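Home Care Board > Tables and Surfaces > Glossy white top: smudges, faint lines, and what may stand on it

paperboat_k
22 October 2026
Hello to all. I have a glossy white table, second hand, a Clandetti as the seller wrote, 183 cm long. I have it since June. I like it very much in the morning, and in the evening I like it less, for then the lamp is on and I see every place where a hand was. In this room there is always something on the table: a cup, a plate, the pink stuffed animal with the red nose, something orange. I clear it every night, and the next day it is the same.

I have three problems. First, small smudges which come back after wiping. Second, under the shine I see a faint pattern, like pale rectangles, and I do not know if it is dirt, damage, or the table itself. Third, I am afraid of rings from cups. The seller did not know what the top is made of, and there is no paper with it.

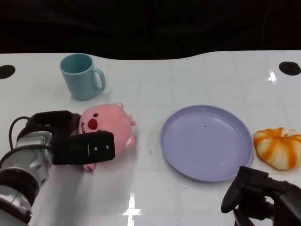
Which cloth should I use on a glossy white top every day?

A soft microfiber cloth, a little damp, and after it a second one that is dry. I found this in an old thread on this board and I follow it, but perhaps I make the second step too short. What do you do for the smudges that stay?

gravelpath
The second step is the one that matters. On a shiny top the smudge is mostly grease mixed with a little water which dried by itself. One drop of dish soap in warm water, wipe, then clean water, wipe, then dry until the cloth slides without a sound. If it squeaks, there is still soap.

For the pale rectangles I would not worry. If you cannot feel a line with a fingernail, it lies under the surface and you will not remove it by cleaning. Please don't try with something rough.

ottertail_mm
I use Dralleo spray on mine, two years now, and I never have smudges. Soap and water is a lot of work for a table.

gravelpath
The spray is fine when you know what the surface is. She or he does not know it. Some sprays leave a film, and the film takes fingerprints more than the bare surface does. I had to wash mine off with soap in the end, so the work was the same.

ottertail_mm
Maybe you used too much. You spray the cloth, not the table. With a teaspoon of the stuff I do the whole top.

paperboat_k
Thank you both. I tried the nail test and I feel nothing, so the pale rectangles stay and I stop looking at them. For now I will not buy a spray.
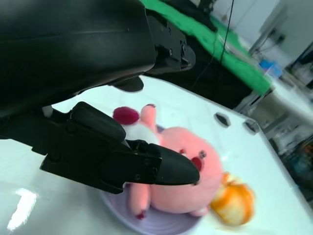
About the rings and the things on top, I want to ask more. I had the idea to give small things a plate to live on, so that I can lift everything together when I wipe. The lavender one is big enough for the pink animal, who lies on it on his side, with the orange and white thing next to him by the rim. It works well for me, but I ask myself if the plate can scratch. It does not have a foot of felt or rubber, and I am sure that I do not always lift it. Sometimes I push.

lindenblatt7
Pushing is what makes the scratches, more than the plate. A grain of sugar under a smooth plate is enough. I put felt dots under everything that stays more than one day on my table. The sheet I have is from Kalogeropoulos, number 704, the thin kind. Thick dots make a plate rock.

About soft toys: they do not hurt a surface, but a dark red one, when it is washed and not fully dry, can leave color on white. It happened to me with a scarf. So let it dry on a rack first.

gravelpath
I agree about the color, but felt I don't like. It collects crumbs and then you have a small piece of sandpaper under each plate. Clear silicone dots can be rinsed.

lindenblatt7
Silicone can leave a mark on some lacquers if it stands for months! I have seen it on a shelf. Felt you change twice a year and it is finished.

ottertail_mm
Or a tray. One tray, everything in it, one thing to lift.

paperboat_k
A tray I had, and it became a second table on top of the table. Everybody put things into it — keys, pens, a half eaten cracker.

What I do now in the evening is simple. I begin at the far side and come toward me. Cups go first, as they are the ones that tip over. Plates go second, and the soft things last, on the chair.
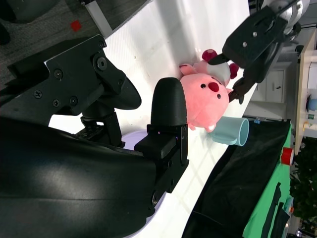

Then I wipe in long lines, only in one direction, and I dry in the same direction. The part near the edge I do two times, for there we lean with our arms. I wait 30 minutes before I put anything back. Perhaps this is too much, but once I put a plate back at once and in the morning there was a half moon on the white.

gravelpath
Half an hour does no harm. If you dried it properly you need perhaps two minutes. The half moon was water caught under the rim.

mossy_ledger
Coming in with a different question. My table has round holes near the edge also, and inside them there is always dust in a gray ring. Has anyone a good method? The vacuum nozzle is too wide.

lindenblatt7
A dry paintbrush, the round kind, turned like you clean a bottle. Do it before you wipe the top and not after. I learned that order the hard way.

ottertail_mm
A cotton swab is better for the lip of the hole. The brush throws half of it back on the table. But Skelton sells a narrow brush with a cap, and this one keeps the dust more or less together.

paperboat_k
I did not think about the holes, and now I went to look, and of course there is dust. Tomorrow I try the paintbrush, I have one from painting a chair.
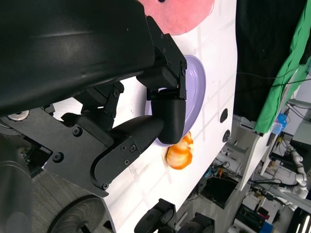
Lavender plate, the orange thing just below it, and the two round holes by the edge.

mossy_ledger
Similar holes to mine. I will get the brush with the cap and write here how it goes.

lindenblatt7
Still voting for felt under that plate.

paperboat_k
I bought both kinds of dots this afternoon, felt for the plate and silicone for the heavy bowl. If I see a mark I will lift the bowl and tell gravelpath first.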